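The Perkow cell: what went wrong with the cable loop

Welcome back to our gallery, and thank you for your patience – it has been a long stretch between updates, and we know a good many of you have been wondering about the stoppage. Neusa Bastos first spotted the trouble on 17 Jun 2025, when the arm quit in the middle of a pick and threw a fault we had never met before.

It took us far too long to look at the cables, I'm sorry to say. We swapped the gripper lead, blamed the Alow power supply (which was perfectly fine!), and went through 297 log entries over a great deal of coffee. Afonso Esteves finally moved the wrist by hand and watched the fault come and go as the bundle bent. One wire had worn nearly through inside its sleeve after 2818 picks.

What worries me more is the slack. A loop that hangs low over a bin can snag on whatever is lying in there, and the arm will keep on pulling.

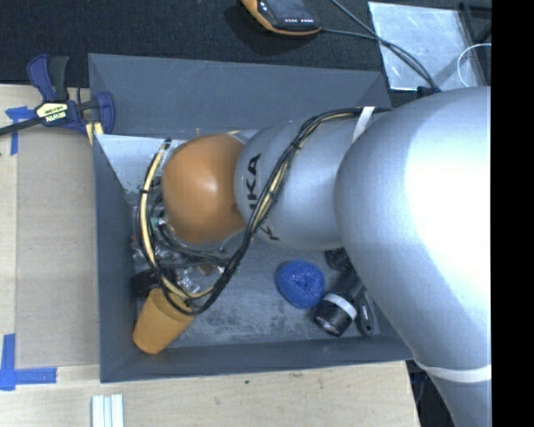 So we now stop every 600 picks, run a hand along the whole bundle with the arm powered down, and write down anything that feels stiff or flattened. Neusa would like a shorter loop as well, and we hope to try one in September.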